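Pever: grasp planning and recovery for single-bin picking

Pever is the planning and control stack we run on the bin cell at Grosside. It takes a color image and a depth map from a fixed camera, proposes grasps, checks them against the bin geometry, and sends joint trajectories to the arm. 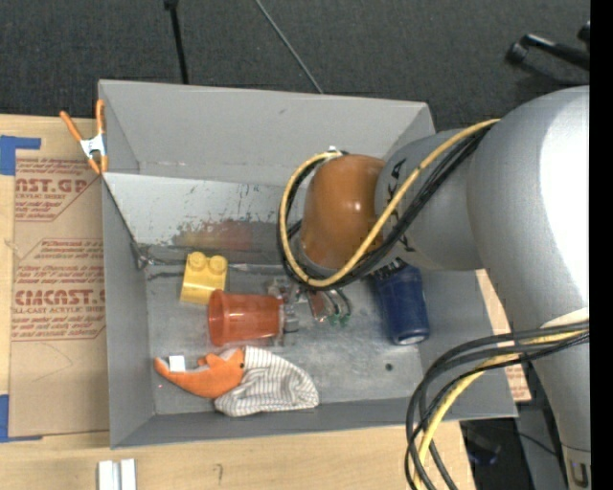 Version 16 is the current release. It replaces the old two-stage planner and changes the log format, so logs written by earlier versions need to be converted with tools/convert_log.py before replay.

What is in the repository

perception/ - segmentation and depth cleanup
planner/ - grasp proposal, collision checks, trajectory generation
control/ - arm driver, gripper driver, force limits
replay/ - offline playback of logged attempts
config/ - one YAML file per cell

Perception

Segmentation is class-agnostic. The network returns masks and a confidence per mask, with no object names. Translucent plastic is the weakest case: depth on cups tends to fall through to the bin floor, and the cleanup step fills the hole from the mask boundary inward. Set fill_mode to "none" to see the raw values. Bare metal walls produce a second kind of error, where reflections show up as thin floating surfaces. These are removed by clipping against the bin model.

Soft objects are segmented well enough but often split into two masks when the body and the trim differ in color. merge_dist controls how readily they are rejoined. Raising it too far will fuse separate objects that touch.

Planner

Each cycle scores up to 300 candidate grasps. A candidate is dropped if the fingers intersect a wall, if the wrist passes closer to the rim than rim_clearance, or if the approach would bend the cable loop past its limit. The cable check uses a swept capsule attached to the wrist joint and is conservative. It rejects some grasps near the walls that the arm could reach by hand-guiding.

Objects lying flush against a wall get a push proposal before a grasp proposal. The push moves the object toward the center, then the cell takes a new image and replans.

Running

Start the drivers first:

python -m control.server --cell config/grosside.yaml

Then the planner:

python -m planner.run --cell config/grosside.yaml --timeout-ms 2000

If no valid grasp is found inside the timeout, the planner returns NO_GRASP and the arm goes to its home pose. Add --dry-run to plan without motion.

Replay data

The replay set holds 2,000 logged attempts, stored one per folder with the image, depth map, candidate list, chosen grasp and outcome flag. The flag is set from gripper width after lift and is wrong for thin items - treat it as a noisy label. Object poses are not annotated.

Known issues

- Changing the bin requires a new wall model. The calibration script does not detect a moved bin.
- Anything clipped to the rim is missing from the wall model unless added under extra_obstacles.
- The Dai viewer drops frames when the depth stream and replay are open together.
- Merge settings tuned on the Bedolell cell do not carry over.

Maintainer: Malsha Jayasinghe
Last updated: December 22, 2023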